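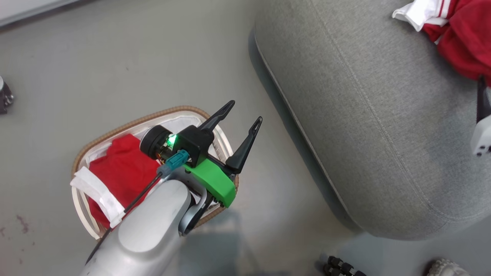
Household > Laundry > Baskets and hampers

Woven laundry basket keeps snagging sweaters. Fix it or give up?

Posted by Yasmine El Ouafi

I have an oval woven laundry basket that lives on the floor of my bedroom, where it has eaten two cardigans and is working on a third. The inside has little ends sticking out all the way around, worst near the rim, and anything knitted comes out with a loop pulled. My socks are fine. My socks could survive anything.

I got it secondhand in February for 30 dollars, from a woman who was very keen to carry it to my car for me, and I now see why. It's a good size and I like how it looks, so I would prefer to repair it. I've tried snipping the ends with nail scissors, which made them shorter and sharper. Is there a proper way to do this? Do I sand it? Do I line it? I own a sewing machine in the sense that there is one in my closet.

No idea what it's woven from. The label is gone.

----

marlow_t

Just get a plastic one. I've had mine 19 years and the only thing that ever happened to it is a handle came off.

----

Pinfold

You can fix this in an afternoon, though the nail scissors were a mistake (everyone makes it). They cut at a slant and leave a point. Use flush cutters, the kind for beads or wire, and take each end off level with the weave. Don't cut so far back that the strand slips out from behind its neighbor or you'll be back here with a different question.

Run an old pair of tights over the inside with your hand in them. Wherever they catch, snip, then rub the spot lightly with sandpaper. I'd start with 80 grit only on something really rough and go much finer after that. If it turns out to be paper cord or plastic made to look like a plant, skip the sanding altogether, it just goes fuzzy. Vacuum the dust before any clothes go back in.

Then line it anyway. New ends will work loose every time you drag the thing down the hall.

For an oval one, trace the base on newspaper, add a seam allowance, and cut that from an old cotton pillowcase or sheet. The side is one long strip. Measure the opening and the base separately, and use whichever is bigger for the length. Leave enough height to fold over the rim and run a piece of elastic through the hem. It will look baggy. Once it's full of laundry you won't see it.

----

Yasmine El Ouafi

Tights test done. It caught in places I had considered innocent. Cutters are on order and the sewing machine has been moved to the table, where it is making me feel judged.

----

DeeDee in the basement

I use a drawstring laundry bag inside mine, no sewing. You lift the whole bag out and the basket never has to leave the bedroom. Get one bigger than you think. Zip your sweaters in a mesh bag too if you care about them.

Related in Baskets and hampers

Musty smell in a wicker hamper
Can you wash a seagrass basket in the tub?
Handle came off, glue or wire?
Pulled loop in a cardigan, how to hide it
Hamper with lid or without for a small bathroom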